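Skuvari Tray Handling Set, data card. Last revised 5/28/25.

This repository holds the demonstration recordings used to train and test Skuvari, a two-arm manipulator under construction in a private home and at the Jurkcombe shared workshop. The recordings cover the handling of small packaged snacks on and around a shallow tray, in an ordinary furnished bedroom.
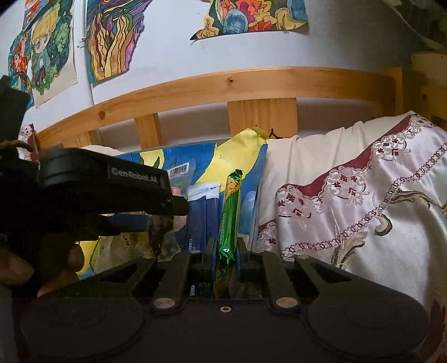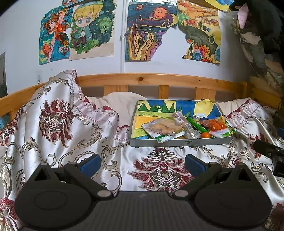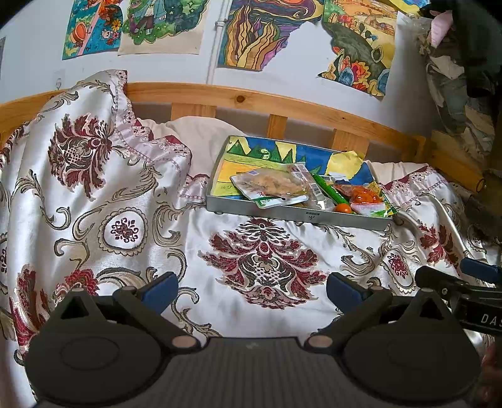 *Bedroom station. First view: green stick wrapper between the fingers. Second and third views: metal tray with snacks on the bed, grippers open.*

## Contents

The set contains 3,125 episodes. An episode is one continuous attempt at one instruction and is stored as a single folder. Folders are grouped by station and then by instruction.

```
skuvari-tray/
 bedroom/
 pick/
 place/
 handover/
 bench/
 pick/
 place/
 calib/
 splits/
 tools/
```

The `bedroom` station is the one illustrated. The `bench` station is a plain work table at Jurkcombe, where the same instructions were repeated on a flat, rigid surface. Handover was recorded at the bedroom station only.

Each episode folder holds:

- `view_left.mp4` and `view_right.mp4`, the streams from the cameras on the left-hand and right-hand grippers
- `grip.csv`, finger opening against time, one column per hand
- `pose.csv`, estimated position and orientation of each gripper
- `note.txt`, the instruction as read to the operator, with a result of `done`, `partial` or `dropped`

Files are omitted when a stream failed. The loader treats a missing file as an empty stream and issues a warning.

## Purpose

Skuvari is intended to move light household items between a tray, a bed and a shelf at the request of a person who is seated or lying down. Early trials used rigid blocks on a bench. Policies trained on those trials performed poorly on foil wrappers and clear pouches, and worse when the surface below was soft. The present set was collected to address both conditions.

The bedroom station was left furnished as it is normally used. Patterned satin bedding, drawings on the wall and a drawing lining the tray all appear in the recordings. Users who require a uniform background should work from the `bench` station.

## Objects

The objects are commercial snack packages and small round fruit. For labeling, they are assigned to the following classes:

| Class | Typical appearance | Remarks |
|---|---|---|
| `stick` | slender foil wrapper | grasped near the middle or at one end |
| `pouch` | clear plastic packet | reflections affect depth estimates |
| `wrapper` | glossy printed packet | may lie over the tray rim |
| `round` | small orange item | rolls on contact |

Up to four classes may be present in one episode. Packages were replaced when they became visibly crushed, and the replacement was frequently a different product. Labels therefore refer to class and never to brand. Printed text on packages has not been masked.

## Collection procedure

1. The operator places the tray on the bedding and sets the items in it without a fixed layout.
2. The operator takes one gripper in each hand and holds both open above the tray for a short synchronization interval.
3. The instruction is read aloud and recording begins.
4. The operator carries out the instruction at a natural speed. Correction of a failed grasp is permitted and is retained in the recording.
5. Both grippers are returned to the open position before recording stops.

The synchronization interval is included in the stored video. It may be removed with `tools/trim.py`, which detects the first closing movement in `grip.csv`. Detection is unreliable in handover episodes, and trimming by hand is advised for that group.

## Splits

The files in `splits/` list episodes for training, validation and test. Assignment is by session, so that no tray layout appears in more than one split. An additional list, `soft_only.txt`, contains bedroom episodes in which the target item was resting on the bedding at the start.

An earlier version of the test list, issued in February, contained duplicate entries. Results obtained with that list should not be compared with later results.

## Construction notes

The set is used with the following parts of the build, which are maintained in separate repositories:

- **Nutsugah** — the arm controller. It accepts target poses at the gripper and enforces joint limits. Version 3 or later is required for playback of these recordings.
- **Plendotden** — the base and mast assembly, cut and drilled at Jurkcombe. The current mast places the arms high enough to reach over a bed rail. Drawings for the earlier, shorter mast are retained for reference and should not be used for new parts.

Playback on hardware should be attempted with the mast clamped to a fixed surface and with the arm speed limit left at its default. Handover episodes bring the two arms close together, and the collision margin in Nutsugah must be enabled before they are run.

## Known limitations

- The lens on each gripper has a wide field of view. Straight edges such as the bed rail appear curved. Files in `calib/` correct most of this, with remaining error toward the corners.
- The second gripper is often only partly visible at the side of a view. Its pose should be taken from `pose.csv`.
- Glossy fabric and foil produce highlights that the pose estimator occasionally follows. Affected intervals are marked where they were found; the marking is incomplete.
- Contact force was not measured. Finger opening is an imperfect substitute, particularly for pouches.
- All operators were right-handed, and the right gripper performs the larger share of first grasps.

## Privacy

Audio was removed from every file. Episodes in which a person's face was visible have been withdrawn. The drawings on the wall and in the tray are reproduced with the consent of the household. Requests for removal of further material should be submitted through the issue tracker under the tag `withdrawal`.

## Use and access

The recordings may be used for noncommercial study and for home or workshop builds. Redistribution of the full set requires that this card be included without alteration. Derived models may be distributed freely, provided that the set name and revision date are stated.

Corrections to labels are accepted as pull requests against `note.txt`. Each request should cite the episode folder and be limited to 2 folders — larger changes should be raised as an issue first.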